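Trivdale Tread Readings

Tread depth and pressure readings from working vans, free for anyone to use
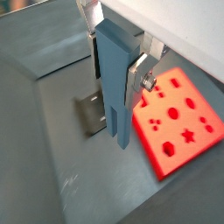

Shape-sorter board in a grey metal bin, gripper above.

Hello, and thank you for stopping by. Trivdale Tread Readings is a set of plain text tables recording how the tyres on a group of delivery vans wore down over time, written up by the people who fitted them. If you have ever tried to find out how long a van tyre lasts in ordinary use, you'll know that most of what is out there is either a maker's own test or a heated argument on a forum, and we thought it would be nice to have something in between.

The readings come from 106 vans looked after at two tyre bays, one in Trivdale and one down the valley at Takness. The vans carry parcels, bread, plumbing supplies and, in one case, a great deal of pond equipment. They wear 13 different tyre models between them.

What is in the folder

readings.csv is the main table, and the one most people will want. Each row is a single tyre on a single visit.

vans.csv has one row for each van, with its wheelbase, its driven axle, its usual kind of load and which bay looks after it.

tyres.csv has one row for each tyre model, giving size, load index, speed rating and whether it is a summer, winter or all-season pattern.

visits.csv ties the others together. It holds the visit code, the van code, the odometer reading and the month. We give months and leave out days, to make it harder to work out which firm a van belongs to.

notes.txt is a long, untidy file of remarks typed in by the fitters. Please do read it before you throw away any odd-looking rows! A good many of them are explained there.

checks.py is a small script that looks for missing codes and impossible depths. It needs nothing beyond a normal Python installation. Run it from inside the folder and it will print its complaints to the screen.

Columns in readings.csv

visit: the visit code, matching visits.csv.

position: FL, FR, RL or RR, for front left, front right, rear left and rear right, always as seen from the driver's seat. Twin rear wheels have an extra letter, I for inner and O for outer.

tyre: the model code, matching tyres.csv.

depth_in, depth_mid, depth_out: tread depth in millimetres at the inner, middle and outer groove. "Inner" means the side nearest the middle of the van, however the tyre happens to be mounted.

pressure: in bar, as found, before anybody topped it up.

fitted: the odometer reading when that tyre went on that van. Blank if the van came to us already wearing it.

flag: a one-letter code, usually blank. P means a puncture repair since the last visit, K means kerb damage, A means the tracking was adjusted at this visit, and M means the tyre had been moved from another corner.

How the readings were taken

Each van was due a reading every 2,000 miles. Vans being vans, they turned up when the work allowed, so the gaps vary and you should always use the odometer figure and never assume even steps. Where two visits fell less than 1,000 miles apart we kept the later one and dropped the earlier, as the change in depth over such a short run is too small for our gauges to say much about.

Depths were taken with a Schnyder hand gauge, the sort with a sliding pin and a dial. Every groove was measured at three places spread round the tyre, and the figure in the table is the middle one of the three. We did think about giving all of them, and started out that way, but the sheets became very hard to read with cold hands and we gave it up before the first winter.

Pressure was read with the airline gauge in each bay. The Takness gauge was found to be reading a little high and was replaced in October. Readings taken there before the change have been left exactly as written on the sheets. If you are mainly interested in pressure, you may prefer to leave those rows out, and the bay column in vans.csv together with the month in visits.csv will let you do so without much trouble.

Everything was written on paper first and typed in at the end of the week. Mathias Oberholzer did nearly all of the typing, and then went back and compared the typed tables with the sheets, a job that took him far longer than any of us had promised him it would. If you find the tables tidy, that is his doing.

About the Ustura rows

People who have seen early copies keep asking about the Ustura, so it may as well have a section to itself. It is an all-season van pattern that we fitted a lot of, mostly on the bread vans, and it appears in tyres.csv under two codes, UST1 and UST2. The tread pattern was changed slightly partway through and the newer one starts life with deeper grooves. Please don't merge the two codes. If you do, you will get tyres that seem to grow tread between one visit and the next, and we have already had a puzzled letter about precisely that.

We would also ask you to be a bit gentle in comparing the Ustura with the rest. The bread vans go out very early, run light for half the day and spend much of their time on the valley road, where there are few tight turns. The plumbing vans, by contrast, are heavy from morning to night and seem to climb every kerb in Trivdale. A straight average by tyre model will mostly tell you what the van was carrying.

Things to be careful of

The vans were not picked to stand for vans in general. They are simply the ones whose owners said yes.

Tyres were chosen by the owners, often on price, and nothing was shared out at random. Treat any comparison between models as a starting point for a question.

Front tyres on front-wheel-drive vans wear much faster than the rears, so do split the table by axle before you do anything else.

Some owners swap front and rear tyres and forget to mention it. Where we caught this, the M flag is set. Where we missed it, you may see a sudden jump at one corner and a matching drop at another.

Winter tyres come off in spring and go back on later in the year. The fitted column gives the first fitting only, so the distance covered while they sat on the rack has to be taken away. There is a short worked sum at the top of notes.txt showing how we do it ourselves.

A blank depth means the groove was not measured. It never means zero. The usual reason was a twin rear wheel that could not be reached without taking the outer one off.

What it might be good for

We use it to guess when a van will next need tyres, so that stock can be ordered before the owner is in a hurry. The college in Takness has used it to teach motor vehicle students how to draw a graph from real readings, stray points and all. We can imagine it being handy for anyone working out running costs for a small fleet, or looking at how uneven wear across the tread goes along with low pressure or poor tracking.

We would rather you did not use it to decide whether a particular tyre is safe or legal. For that, please get down on your knees with a gauge, or ask your nearest tyre bay, who will very likely do it for nothing.

Privacy

There are no names, number plates or addresses in any of the tables. Van codes were handed out in a shuffled order. The notes were read through before release and anything that pointed to a driver or customer was taken out, along with some language. If you think you can recognise a van, please write to us quietly and we will sort it out.

Using and sharing

You may copy, change and share the tables for any purpose, paid or unpaid. We ask only that you mention Trivdale Tread Readings and say which version you used. If you fix something, we would love to have the fix back.

Changes

The present version was put together on Mon 25 March. It adds the twin rear wheels, separates the two Ustura codes and corrects a run of Takness visits where the left and right columns had been typed the wrong way round. The earlier version had the P flag on some tyres that had only been in for a new valve, and these have been cleared.

Still to do

Add the load index for two of the older models, once somebody finds the old order book.

Record air temperature with the pressure readings. The new sheets already have a box for it, although it is not always filled in.

Work out a sensible way of marking retreads.

Getting in touch

Questions, corrections and odd findings should go to Mathias Oberholzer at the Trivdale bay, by letter or by leaving a message on the project page. He reads everything and answers most of it, though replies are slow when the first frost arrives and everybody in the valley wants their winter tyres on by the same Friday.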